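The Clock at Tutano

My aunt left me the diner, the parking lot behind the diner, and a grandfather clock that ran backward.

I want to be fair to the clock. It was a very nice clock! Walnut, taller than me, with a painted moon that slid across the top and the number 1702 scratched inside the door. It stood by the restrooms at the Tutano Grill (that was the name of the place, I never found out why) and the regulars had gotten used to it. They'd look up from their eggs, do a little subtraction, and know when to leave for work.

I'm not good at subtraction. I lasted until February and then I called the only repair shop in the county, over in Stullach.

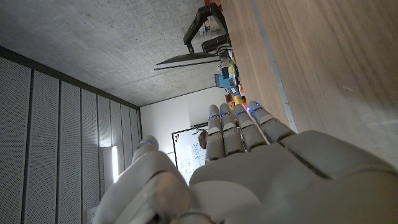
Page last changed: February

The man on the phone asked me what the clock was doing and I told him, and he was quiet for so long I thought we'd been cut off.

"Is it keeping good time?" he said.

"It's going backward."

"Sure, but is it going backward at the right speed?"

I had to admit it was. He said in that case he didn't see what there was to fix, but for 200 dollars he'd come look at it, and I could feed him lunch. I said fine. I was new to owning things and I thought that was how it worked.

He showed up while we were still serving breakfast, with a tool bag and a big appetite, and ate two grilled cheese sandwiches before he so much as glanced at the clock. Then he opened the door, put his ear against the wood like a doctor, and said, "Where'd she get this?"

"Akell, I think. There was an estate sale. She went for a toaster."

"And when did she start opening early?"

That stopped me, because it was a strange thing to ask and also because I knew the answer. My aunt used to open at seven. Then one year she started opening at six, then five, and when people asked her about it she said she just seemed to have more morning than she used to. I'd always figured it was age. My grandmother was the same way, up in the dark and banging pans around.

"How much sleep are you getting?" the man asked me.

"Plenty," I said, and then I thought about it. I'd been getting up at four. I'd been getting the pies done, and the books, and I'd read every paperback in the rack by the register, and it would still be dark out. I felt great. My hair looked good! I hadn't paid attention to any of it, the way you don't pay attention when your shoes finally stop hurting.

"It's giving you 45 minutes a day," he said. "Maybe a little more if you wind it tight." He closed the little door very gently. "I can turn it around for you. It's a simple job. Or I can leave it be."

I asked him what the catch was. He wiped his mouth and said there'd been one like it at the hotel in Montoya, and the owners had it fixed, and they were fine afterward. Tired, but fine. Everybody's tired.

"And the people who don't get it fixed?"

"Well," he said, "how was your aunt, at the end?"

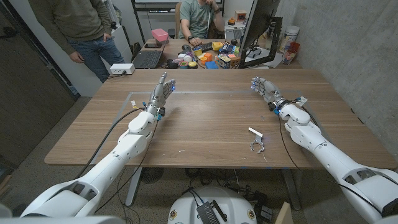
Both hands at the table, fingertips lit blue.

She was 88, if you believed her driver's license. The doctor didn't. He'd asked to see it twice. She went in her sleep with flour on her sleeves and a grocery list on the nightstand, and the list was for a week that had already gone by. I'd thought she was confused. Eggs, butter, two cans of peaches, and at the bottom, in her square printing, "call the kid, tell her not to touch the clock." She never called. Or she did, and I hadn't gotten to that day yet -- I still go back and forth on it.

I paid the man his money and wrapped up a slice of pie for the drive. He wound the clock for me before he left and showed me how far to turn the key. Then I went back behind the counter and filled up the ketchup bottles, and when I looked up it was a little earlier, and the first of the breakfast crowd was just coming in, stamping the snow off their boots.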